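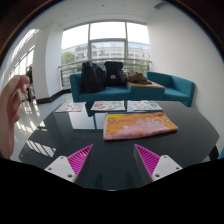 Teaching a Gripper to Fold: Project Report
Flustura student robotics project, October 2022

Our question was simple enough: can a person teach a robot arm to fold a cloth without ever touching the arm? We used a hand-held gripper with a camera on it. You hold it, you do the task, and the recording becomes the training data. No joystick, no pendant, and you can take it anywhere there's a table!

Why cloth

We started with blocks and got bored fast. A block stays a block. Cloth bunches, slides and hides its own corners, and a fold that looks fine from above can have a second layer caught underneath. We chose a printed cloth with a sun and a smiley-like face on it, in orange and pink with some yellow and blue, so that when we watched a recording we could tell which part of the fabric we were looking at. That helped us a lot more than we expected.

Collecting demonstrations

We recorded 636 demonstrations, each one a single fold. Most took around 17 seconds once we had the hang of it. The early ones are painfully slow, and we kept them in anyway to see what would happen (more on that below).

We worked in the lounge at Iltstead as well as in the lab, because we wanted daylight, furniture and clutter in the background. The dark table there is very shiny. Window reflections show up right next to the cloth, and we worried that the model would treat a bright patch as an edge to grab. We left the illustrated sheets on the table too, as distractors.

The ribbed magenta fingers were a pleasure to use. They stand out against a dark table, so it was easy to check the gap between them when we reviewed the footage. Coming in low and flat worked best. If we came in steep, we pinched two layers at once.

Training and first results

We trained the policy with Gonari, our own small training script, and ran it on the arm in the Owusu lab. Out of 60 test folds, 41 ended with the edges lined up to within a finger's width. Taking out the slow early demonstrations made the motion smoother – less hovering before the grasp – but barely changed the success rate.

Most of the failures were double grasps. Only 2 came from the arm reaching for a reflection, so we had worried about the wrong thing.

What we'd do next

More demonstrations that begin with a messy cloth. Ours nearly all started tidy, and the arm has no idea what to do with a crumpled heap. We'd also like to try a second fold straight after the first.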